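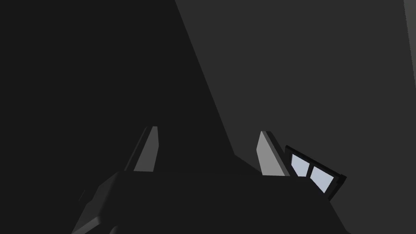

Teaching by Remote Control — Gallery

These pictures are from our simulated kitchen, which we call Brolholm. Kiran Nigam drives both arms with two hand controllers, and the program records each movement. We have 122 good demonstrations until now, and the goal is 1000.

Before a recording starts, the operator opens both grippers and waits one moment.
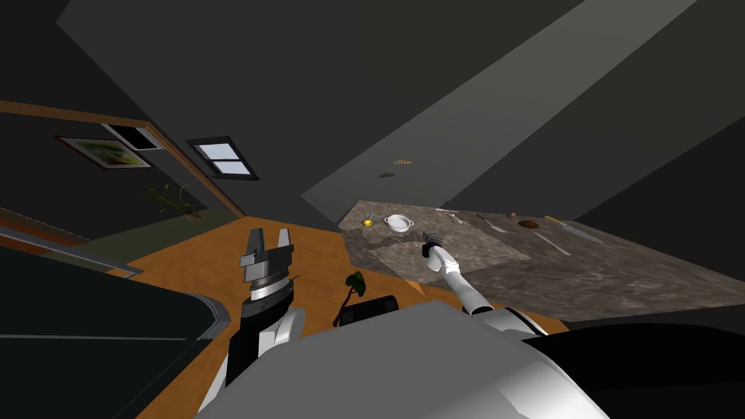

The pot has two small handles, so we teach one arm for each side. Go slowly near the counter — the robot will learn your hurry also.

Bad attempts are kept in a separate folder.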